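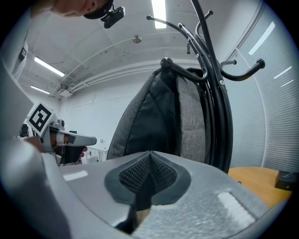
How much weight can one hook of the coat stand take?

Each upper hook is rated for 2000 g when the load hangs against the pole, and less when it hangs from the tip. A backpack that has been emptied of books and bottles normally falls under this limit. Weigh it before hanging if in doubt.

Section 4. Loading and daily use of the Flekel coat stand

This section applies to the Flekel stand in the 165 cm version with black metal pole and curved arms. It assumes that the stand has been assembled as described in Section 3 and that the pole joints have been tightened. The wall-mounted Cindo rail is covered in a separate guide.

4.1 Before first loading

1. Place the stand on a level, hard floor. On carpet, press down on the base with one foot and check that it does not rock.

2. Leave 430 mm between the pole and the nearest wall, shelf or table edge. Bags swing when they are lifted off, and the side of a full backpack extends well past the tip of the hook.

3. Grip the pole at chest height and turn it clockwise. If it moves, return to step 3.6 and tighten the lower joint first, then the upper joint.

4. Check that each ball tip is seated. A tip that spins freely must be turned by hand until it stops. Do not use pliers; the jaws mark the coating.

5. Wipe the arms with a dry cloth. Packing oil may be present on the inner side of the curve and will transfer to light fabric.

Note: The arms are spread at the factory. Do not bend them to change the spacing.

4.2 Hanging a backpack

1. Close all zippers and buckle any chest or waist straps. Loose straps catch on neighboring hooks.

2. Hold the backpack by the top loop (the short carrying loop between the shoulder straps).

3. Pass the loop over the ball tip and let it slide down to the lowest point of the curve. The loop must rest in the curve before you let go.

4. Turn the backpack so that the back panel faces the pole.

5. Lower the weight slowly. Do not drop the bag onto the hook.

If the top loop is too narrow for the ball tip, use one shoulder strap. Shorten the strap fully first. A long strap lets the bag hang low and away from the pole, and the stand may lean.

Caution: Do not hang a backpack by a zipper pull, a side pocket or a compression strap. These parts are not made to carry the bag.

Caution: Remove laptops before hanging. The rating in the table in 4.4 does not include them.

4.3 Hanging coats, hats and small items

1. Load coats by the collar loop where there is one. Where there is none, place the center of the collar over the ball tip.

2. Hang long coats on the side opposite the heaviest bag.

3. Place caps and hats last. A cap with a stiff brim sits best with the brim pointing away from the pole.

4. Hang umbrellas only when closed and strapped. Let them drain elsewhere. The base has no drip tray.

Scarves and lanyards may share a hook with a coat. Put them on first so that the coat holds them in place.

Note: Heathered and brushed fabrics show pressure marks if they stay on one hook for long periods. Move the item to another hook from time to time.

4.4 Load limits

Upper hook, load against pole: 2000 g
Upper hook, load at tip: 486 g
Lower hook: 2000 g
Umbrella ring (accessory, sold separately): one umbrella

The limits apply per hook. Do not add the unused allowance of one hook to another.

4.5 Balancing the stand

1. Hang the first heavy item on any upper hook.

2. Hang the second heavy item on the hook directly opposite.

3. Continue in pairs. With an odd number of heavy items, place the last one on a lower hook.

4. Stand back and look at the pole against a door frame or another vertical edge. If the pole leans, exchange the heaviest item with a lighter one on the opposite side.

5. When removing items, take them off in the reverse order.

Warning: A stand with all items on one side can tip over. Keep small children away from the base while it is being loaded or cleared.

4.6 Use in offices and shared rooms

Stands in shared rooms are loaded by many people and are seldom balanced. The following settings are recommended.

1. Place the stand in a corner or at the end of a row of desks, outside the path to the door.

2. Keep it clear of wooden tabletops. Metal buckles scratch oiled and lacquered surfaces when a bag swings. If the 430 mm distance cannot be kept, fit the felt sleeve (part Fröhlich 2) to the table edge nearest the stand.

3. Do not place the stand directly below a hanging light fixture. Ceiling-mounted tubes need no extra distance.

4. Limit each person to one hook. A coat and a backpack may share that hook if the combined weight is within the limit. The backpack goes on first.

5. Check the pole joints once a month, or after the stand has been moved.

Note: Do not run cables up the pole. The coating is thin at the joints and cable ties cut through it.

4.7 Cleaning

1. Clear all hooks.

2. Wipe from the top down with a cloth dampened in plain water. Dry at once.

3. Clean behind the ball tips with a cotton swab. Dust collects where the tip meets the arm.

4. Leave the stand unloaded until the joints are fully dry.

Do not use scouring pads, solvents or furniture polish. Polish makes the curve slippery and loops will slide toward the tip. If polish has been applied by mistake, remove it with water and a drop of dish soap, then repeat steps 2 to 4.

4.8 Faults

Pole turns when a bag is lifted off
Tighten the lower joint, then the upper joint. If the pole still turns, replace the lock washer.

Bag slides to the tip
The hook is coated with oil or polish, or the loop is too stiff to settle in the curve. Clean the hook. For stiff loops use the shoulder strap as described in 4.2.

Stand rocks when unloaded
The floor is uneven or a foot pad is missing. Turn the base by a quarter and test again. Replace missing pads as a full set.

Ball tip comes off
Stop using the hook. The bare end of the arm can tear fabric and cause injury. Order a new tip and screw it on by hand.

Black marks on light clothing
The coating is worn. Check the inner curve of the hook. Worn hooks cannot be repainted on site.

4.9 Spare parts

Ball tip, black, single
Lock washer, lower joint
Foot pads, full set
Felt sleeve for table edge, Fröhlich 2
Umbrella ring

Order through the Rirnovum parts desk and state the height of the stand and the color of the pole. Tips for the earlier version have a finer thread and do not fit.

Section text revised 4 November 2019, H. Oei. Changes from the June issue: load at tip added to 4.4; step 4 in 4.6 reworded; part name for the felt sleeve corrected.

Continue with Section 5, Moving and storing the stand.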